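Zalldale toy library moves to longer loans from March

Borrowing periods at the Zalldale toy library will rise from 2 weeks to 3 weeks from March, under a revised lending policy covering all stock held at the Larent Road branch. The change applies to new loans only. Items already out on the day the policy takes effect remain due on the date printed on the slip.

The library recorded 1,488 loans in the past year, against 1,446 in the year before. Most of the increase was in large items, a category that takes in play kitchens, workbenches, dolls' houses and ride-on vehicles. Large items are issued one per household and must be booked in advance. 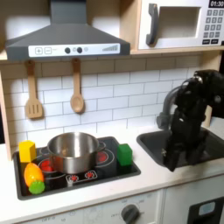 Late returns were the main reason given for the review. Under the present rules a large item returned late delays the next booking, and the desk has to contact each household in the queue separately. The longer period is intended to reduce the number of renewals, which are at present handled by telephone. Renewals will still be allowed where no other household has booked the item.

Deposits are unchanged. Loose parts will continue to be checked against the contents card at issue and again on return, and missing parts will be charged at replacement cost. Sets with small parts remain restricted to households with no child under 3.

The Veres collection point will close for large items and will handle puzzles, games and books only. Members in Rakmont who now use Veres for large items will need to collect from Larent Road, where there is a loading bay at the rear.
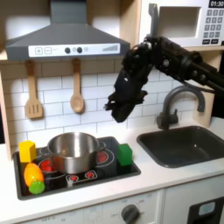
Opening hours

Larent Road: 9.30am to 4pm. Large items are issued until 3pm.
Veres: 10am to 1pm. Returns may be left at the desk during these hours.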